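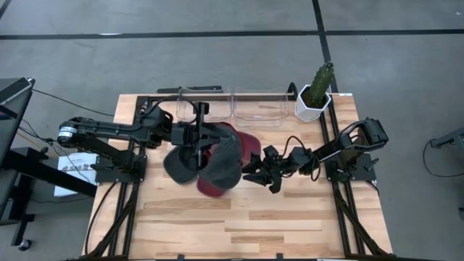
Two arms, two caps: the sorting task on the wooden table.

Search this site
Enter keywords
Go

Cap sorting added to the Anley task list

The Anley group has started teaching its two-arm station to handle soft goods, beginning with baseball caps. An operator drives both arms by remote control, and each run is saved as one demonstration for the Vakarura training set. The set held 863 demonstrations as of 3/13/23, most of them with rigid parts.

Caps are harder. The crown folds when a finger presses on it, and the bill catches on whatever is underneath. Nia Ruddock, who runs the operator training, asks new people to spend about 5 hours on practice runs before anything they do is kept.

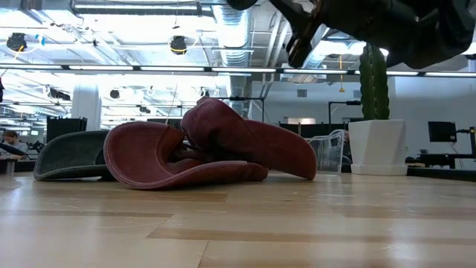 Soft material on the tabletop, gripper above.

Operators are told to go slowly on the first grasp and to let go fully before trying again -- half-open fingers tend to drag the fabric. Runs with a failed grasp are kept if the operator recovers. Ingeborg Hellwig reviews them and marks where each recovery starts.

Gloves are next, in November. To book time as an operator, write to Ingeborg. Sessions are limited to four people.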